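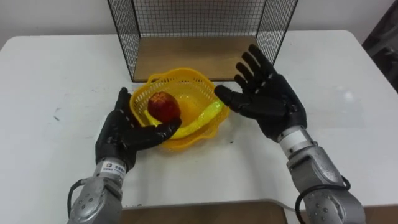

The yellow basket, complete with banana, and the black wire cube behind it.

I have wanted a proper play shop for so long, and I am so happy with how this one is coming along! It started with a single black mesh cube with a wooden floor, which I found at the flea market in Olcombe for almost nothing (okay, 16 dollars, but it felt like nothing). It's open at the front, so little hands can reach right in, and the wooden bottom means a toy apple doesn't wobble around the way it would on bare wire.

Then came the basket. Look at that yellow! I love the wavy rim, it's like the edge of a pie crust, and the lattice sides remind me of the fruit baskets my grandmother kept on top of her fridge in Sostville. Hers were green and orange, and one had a melted spot from the stove. I would have bought every color if they'd had them. They only had yellow, so yellow it is, and now I'm kind of planning the whole shop around it.

The banana is from a bag of 30 pieces of play food I picked up secondhand. Most of it is fruit, plus a fried egg, two slices of bread and something I think is an eggplant. Bananas are tricky in a small basket, but this one curves across the inside with just the tip poking up at the rim. Yellow on yellow on a white table, I can't stop looking at it!

Still on my list:

A second cube, so there's a shelf for bread and a shelf for fruit
Price tags (I have a stack of cream card stock and a round punch)
A little scale, if I can find one that isn't 84 dollars
Paper bags, the tiny kind with the zigzag top

I'm going back to Olcombe in June, when the big summer market is on, and I'm bringing the large tote. If you have a good way of making price tags that survive a four-year-old, please leave it in the comments. I'm thinking clear tape on both sides, but I'd love something prettier.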